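Skoletti Hall kitchen and dining room: pre-season safety walk, with comments
Walk completed February 27, 2019

Thank you to everybody who asked for the long version again. The ticks and crosses are on the sheet by the office door, and what follows is the chat that goes with them, so put the kettle on.

1. Exits and doors – PASS
Both outside doors open fully and close on their own. The one facing Vikero Lane still drags a little on the mat in damp weather, so I've turned the mat around and will look at it again in March.

2. Fire extinguishers – PASS WITH COMMENT
The two units are on their hooks, needles in the green, pins and tags in place. The one by the pantry had a row of aprons hanging over it (very nice aprons, and freshly ironed!) but please find them another hook. I'd like 30 inches of clear wall on each side.

3. Smoke and carbon monoxide alarms – PASS
Every alarm sounded when I pressed the button, and I apologize to the quilting class. New batteries went in while I had the ladder out.

4. Floors and walkways – NEEDS ATTENTION
Most of the floor is in lovely shape. The rubber strip at the kitchen doorway has lifted at one end, though, and it's just the height to catch a toe when you're carrying soup. I've taped it down for now. Lollevis, who supplied it, will send a new length, and until it's fitted please step over it and remind the people behind you.

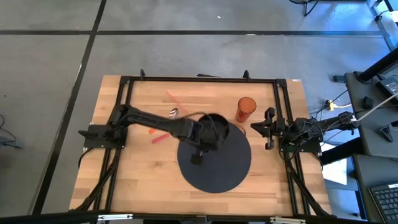 5. Tables and work surfaces – PASS WITH COMMENT
I ran my hand along all the edges looking for splinters and found one rough patch on the long serving table, now sanded and oiled. Do keep up the oiling, a thin coat each month, and wipe off what doesn't soak in. Raw meat stays on the colored boards, please, never straight on wood.

6. Electrical – FAIL (2 items)
The slow cooker with the nicked cord has been taken away, and so has the extension lead behind the piano, which was plugged into another extension lead. I know it was handy for the Christmas lights, but it has to stay gone.

7. Hot water – PASS
Comfortable at the hand sinks, good and hot at the dish sink.

8. First aid box – NEEDS ATTENTION
Low on burn dressings and blue bandages, and the scissors have wandered off again. If they're in your sewing bag, no hard feelings, just pop them back.

9. Storage – PASS
The Ramanauskas shelving is holding up well, and it's rated for 700 pounds, so the flour is no trouble. Heavy pots on the bottom, please, and paper goods up top.

Items 4, 6 and 8 get a second look in March. The sign-off sheet stays on the clipboard until then.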